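List home | Threads | Authors | Search | Next in thread

Re: Prodesance results on simulated bedroom tasks
Merja Salminen, April, 16:40

Pilton wrote:
> The gain over the Heffernan baseline holds on all
> 209 test episodes. We think the wrist view is doing
> most of the work, and we'd welcome comments before
> we write it up.

Thanks for posting this. I've read the draft twice and I'm still not persuaded by the wrist view claim. You train on 512 simulated episodes, drop the wrist input for the comparison, and put the whole difference down to what that camera sees. But the smaller model also has fewer inputs to fit, and I can't find a run that controls for that.

I also wonder how much a wrist view tells the policy when the hand is turned away from the furniture. With the fingers open and nothing between them, a good deal of what reaches the network is plain wall, with a bit of window and sky.
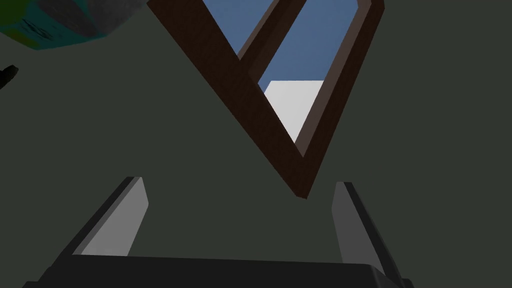 Rornel asked me off-list whether those moments matter at all, given that the policy sees several past steps and could simply carry the last useful view forward. Fair point, but then the credit should go to the memory and the draft ought to say so. A run with the history switched off would settle it, and 100 episodes would do for a first look.

My other worry is the dresser. As far as I can tell from the draft, it's the same white one with three drawers throughout, against the same dark wall. Reaching for something small on top of it is a reasonable test of aim – I wouldn't call it a test of finding things.
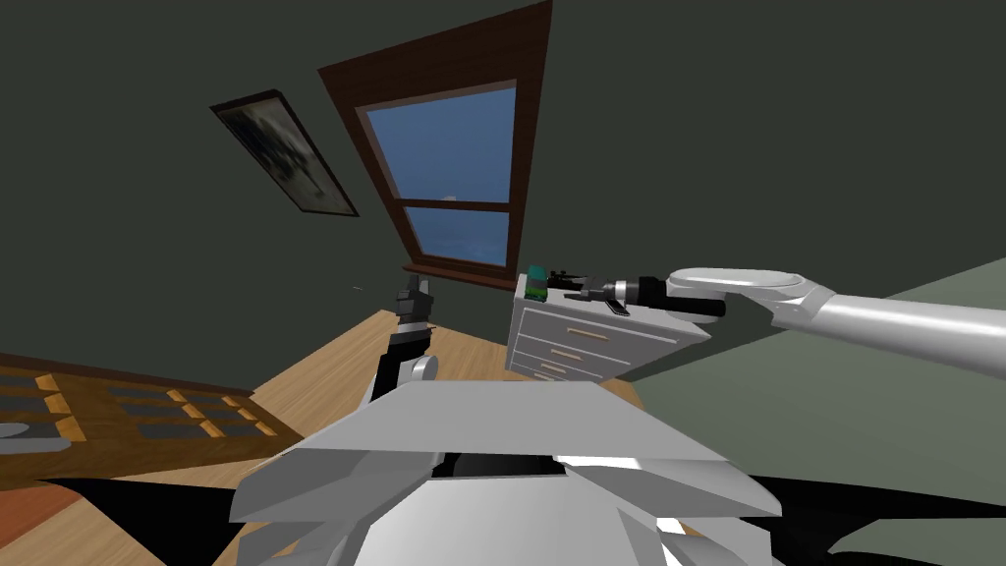
If you moved the furniture for even 40 of the test episodes, I'd know whether the method has learned to look or has learned the room. My guess is the second, and I'd be glad to be wrong.

One small thing: table 2 gives the success rate per task but not the spread between seeds. Please add it, however ugly it is.

Merja

3 replies | 0 attachments shared | Reply to list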